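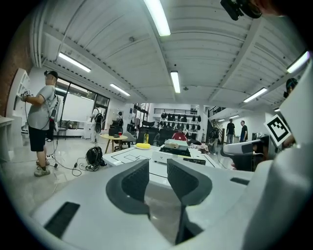
Close-up of the gripper's two dark grey fingers.

Home Projects Reports Staff Contact

We use cookies to improve your visit. By continuing to browse you agree to our use of cookies.

Is It Really Interactive? Audience Participation in a Touring Children's Show

Project report by Maribeth Navarro and Kilian Eberhard

Nearly every poster for a children's stage show now promises that it is interactive. We wanted to find out what that word buys you. Our case was Captain Sekton Live, a stage version of a children's television programme, put on by the Papadopoulos company at the Vastberg Theatre in Trirnlow in March. We went to seven performances and sat in a different part of the house each time.

The show runs for 80 minutes with an interval. The plot is thin. The Captain has lost his map, a parrot in a waistcoat knows where it is, and the children have to help. There are four songs, two chases and a long bit with a bucket. The children in the rows near us mostly seemed to enjoy it, and a few were frightened of the parrot.

What we counted

We put every moment when the cast spoke to the audience into one of three groups. The first was call and response, such as "it's behind you". The second was a choice, where the children were asked to pick something. The third was a conversation, where a performer spoke to one child and had to deal with the answer.

We also wrote down each time a child near us called out without being asked. Across all the performances we logged 1,908 of these. Kilian thinks this number shows how involved the children were. Maribeth is less sure, as a good share of them were about needing the toilet or wanting the light-up sword from the foyer. We did not agree on a fair way of removing those, so the total stands as it is and should not be leaned on.
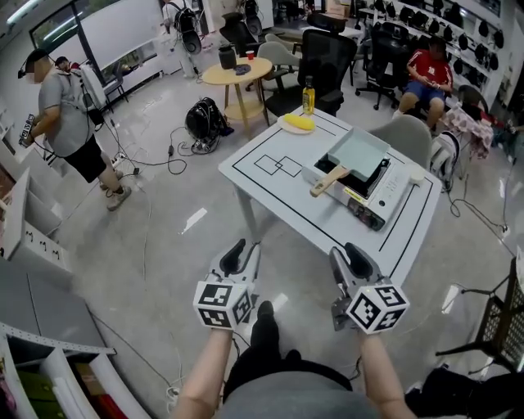
Call and response made up most of what we saw, and it hardly changed from one performance to the next. The pauses were the same length. When an afternoon crowd shouted the wrong thing, the Captain thanked them for the right thing and carried on. At one morning show a school party missed the cue altogether and the parrot answered a shout that had not come.

The choices were worse. In the second half the children vote, by cheering, on whether the Captain should go through the cave or over the bridge. He went over the bridge every time. On two visits we both thought the cave was plainly louder. The programme calls this scene "your adventure, your decision", and we find it hard to defend that wording – the bridge is already being wheeled on while the cheering is still going.

The conversations were the best part by a long way. There was one in each half, and the actor playing the Captain was quick and kind. A girl told him her nan had a boat and he kept the boat going until the final song. Together these two moments took up only a few minutes of the show.

What the parents said

We gave out a short questionnaire in the foyer. Most parents ticked "very interactive". We don't put much weight on that. They filled it in while finding coats, and our question was a leading one, which our tutor pointed out after we had printed it. Several wrote comments in the margin, and those were more useful. One father wrote that his son had shouted "cave" until he was hoarse and wanted to know on the way home why it hadn't worked. Another parent said she would have been just as happy with a show where everybody sat and listened.

The theatre seats 1,975, and we wonder whether anything closer to real interaction is possible at that size. A smaller hall might allow it. We did not visit one, so this is a guess.

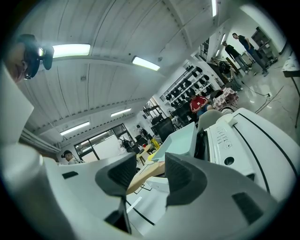 Man in a black headset, seen past the gripper.

Problems with the project

We only looked at one show. Our seats in the upper circle were poor for hearing the stalls, so the log for that visit is certainly too low. We also knew the script by the third visit, and Kilian admits he had started to mouth along. Somebody seeing it fresh might have been kinder about the pauses.

We asked the company for an interview and got a press pack. It uses the word "interactive" on every page and does not say what it means by it.

If we did this again we would watch the children's faces more and the stage less, and write the questionnaire much earlier. We would also like to see the ending where they go through the cave, if one was ever rehearsed. Our full log sheets and the questionnaire are in the appendix.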